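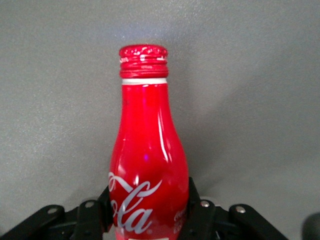
The Shelf at the Top of the Stairs

Annick Hervieu keeps her soda bottles on the landing outside her bedroom, on a shelf her father built for paperbacks. It is 17 inches deep, deeper than paperbacks need, and it gets no direct sun. Sun is the thing she worries about most. Red fades first, she says, and after that the white starts to look like old teeth.

She began in 2000 with a glass bottle from a diner that was closing in Ellthorpe. For years she wanted only glass. Metal bottles seemed to her like something from a hotel minibar, and she passed them over at yard sales without picking them up.

What changed her mind was the shape. A metal bottle can follow the same curves as a glass one, with the narrow neck and the wide shoulders, but you can't see through it, so the outline does all the work. Put a red one under a hall light and you get a long bright line down the neck and over the shoulder. A dent shows up at once, as a kink in that line. Dealers tilt a bottle back and forth under a lamp for this reason, and Hervieu does it too, usually before she has said hello.

Then there are the caps. Many collectors throw them in a drawer, and Hervieu thinks this is a mistake. A screw cap gets handled more than any other part, and the paint goes along the upper rim before it goes anywhere else. She doesn't mind a few pale flecks. She does mind a cap that has been touched up, and she has sent two bottles back over it.

"Nail polish," she says. "People use nail polish. You can feel it with your thumb."

Her friend Blandine Tessier collects the same things and disagrees with her about nearly all of it. Tessier buys full bottles and leaves them full. Hervieu empties hers, rinses them with lukewarm water and stands them upside down on a dish rack overnight. They have had this argument at the Tirkow swap meet every March for a long time, and neither has moved.

Cleaning the outside takes less effort than most people give it. Hervieu uses a soft cloth, a little dish soap and nothing with grit in it. Paper towels are out. For the ridges on the cap she has a baby's toothbrush, and she keeps it dry. She wipes from the neck down and goes lightly over the lettering – not that she has ever seen it come off, but she once watched a man in Tirkow scrub a tin sign down to bare metal and has been careful with printing ever since.

She has no plans to sell. The shelf is nearly full, and a second one is leaning against the wall in the spare room, waiting for brackets.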